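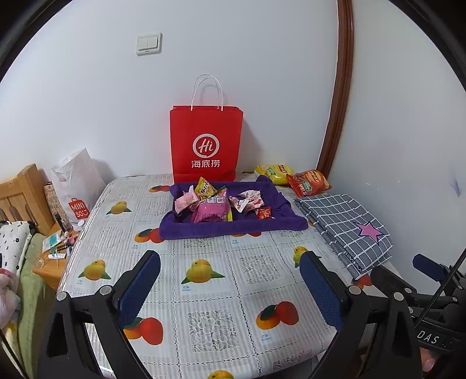
HOME & TABLE

The tablecloth comes back

Wipe-clean, loud, covered in fruit. Your grandmother had one. Now your upstairs neighbor has one too, and she paid more for it.

Printed tablecloths were supposed to be finished. Bare wood won, then the linen runner, then those little round mats that slide off when you set down a glass. But walk through the Castgate market on a wet morning in March and the longest line is at the oilcloth stall. Rolls stacked up past head height. Lemons, cherries, mangoes with their names printed underneath, fake lace, real lace, lace with lemons on it.

Kristóf Borbély has run the stall for 8 years. Before that he sold phone cases. "Phone cases, you change the stock every six months," he says, cutting as he talks. "With this I sell the same lemons as the first day." He keeps 115 patterns out front and more in the van. Ask for plain gray and he'll find it for you, but he sighs.

The fruit sells best. Always has. Big fruit for kitchens, small fruit for balconies, and anything with a grid of squares for people who can't cut straight – you just follow the line. He'll cut for you if you bring the measurements. Bring the drop too, not just the top. Most people forget the drop.

Over at Gelley, a homeware shop four streets up, the same idea costs more and comes folded in tissue. Owner's pick this season is a lace panel design with a heavy hem. It's nice. It also creases if you look at it. The staff say hang it in the bathroom while you shower and the folds drop out, which sort of works, I tried it, give it two showers.

Then there's the archive crowd. The textile museum in Werov has 1,178 printed cloths in its store, and 1,070 of them were given by families clearing out kitchens. Burn marks, wine, a child's name in ballpoint. The museum doesnt clean those off. A small show runs through spring, two rooms, free on the ground floor, and the best piece is a strawberry cloth that was cut down so many times it ended up as a shelf liner.

So what to buy. If you have kids, vinyl, no argument. If you eat outside, get clips, the heavy ones, or the wind will serve the soup. Cotton if you like ironing. Rozīte does a coated cotton that sits somewhere in between – softer at the corners, still takes a spilled coffee – and their seconds bin is worth a dig if you can live with a crooked edge.

And storage: roll it. Dont fold it. Use the cardboard tube it came on, or ask at the stall. Borbély has a whole bin of tubes under the counter and gives them away until about noon, when he starts packing up and wants them back for his own rolls.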